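HULLERELL COURSE 3042: WOOD AS A MATERIAL
Handout 8 – Moisture movement and cut
Course lead: Britta Nolte

1. Shrinkage by direction

Wood shrinks and swells as its moisture content changes below the fiber saturation point. Movement along the grain is small enough to ignore in most furniture. Radial movement is larger, and tangential movement is larger again, in many species close to twice the radial value.

2. Cut and face figure

A board sawn tangent to the growth rings is called flat-sawn. Its face shows arches, loops and wandering lines. A quarter-sawn board is cut near the radius, and its face shows fine parallel lines. Flat-sawn boards move more across their width and are more likely to cup.

Lindemann's notes (August session) use "crown" for the arched zone. Athanasiadis uses "cathedral". Either term is accepted in written work.

3. Fixing solid tops

Screws through a solid top need slotted holes running across the grain. Glue the breadboard end at the center only. Finish slows moisture exchange – it does not stop it.
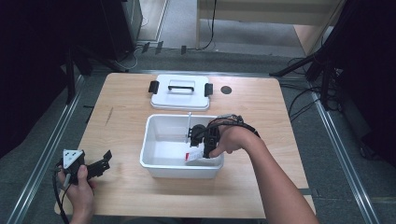
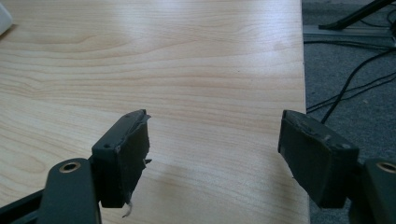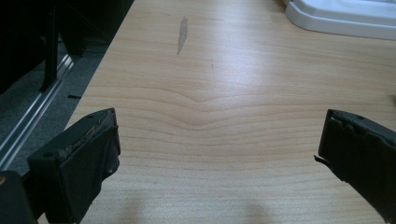 Face figure is evidence of cut, but it is weak evidence of construction. Veneer and printed surfaces can carry the same lines as a solid board and move very little. In the second picture the rounded loops near the top left would be read as flat-sawn figure if the top were solid. Check the end grain and the underside before assigning a movement value.

Reading for section 4: Buchanan, Flistthorpe notes, part 2.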